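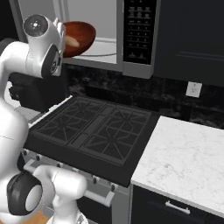

Guleck Winter Ride Kit Records

Guleck is a set of notes on what cyclists wore on cold rides and how warm they felt. It covers jackets, gloves, overshoes and base layers. There are 1048 records, one per rider per ride, gathered over a single winter on the roads between Cestov and Kidell.

What is in it

rides.csv has the route, start time, air temperature, wind and rain. kit.csv lists each garment by type, fabric weight and age in seasons. comfort.csv holds the scores riders gave for hands, feet, chest and back at the halfway stop and again at the finish. The three files join on ride_id and rider_id.

Scores run from 1 (painfully cold) to 7 (too hot). A 4 means the rider did not think about it. Blank means the question was skipped, so do not read it as zero.

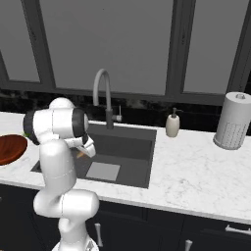
How it was collected

There were 22 riders, all members of the Gavrilă touring club. Each filled in a paper card at the halfway stop and a second one at home. Smaranda Sima typed up the cards and fixed the units - a few people wrote temperatures in Fahrenheit. Rides shorter than 30 km were dropped.
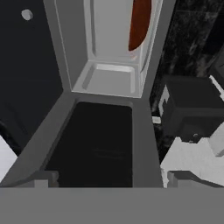
Simulated view, gripper fingers at the bottom.

Known problems

Garment age is a guess in many rows. Wind was read from one station near Kidell and is too low for the exposed climb. Riders who got very cold tended to turn back early, and their second card is often missing, so the finish scores look better than they should.

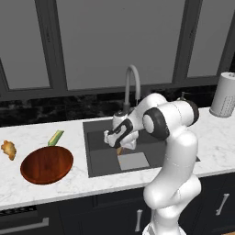

Overshoes were logged as a single type until January. After that they are split into neoprene and shell, with the older rows left as "overshoe". If you need the split, filter by month.

Changes

Version 11 removes duplicate cards and renames the column "gilet" to "vest". Nothing else moved. Send corrections to Smaranda with the ride_id and the row number.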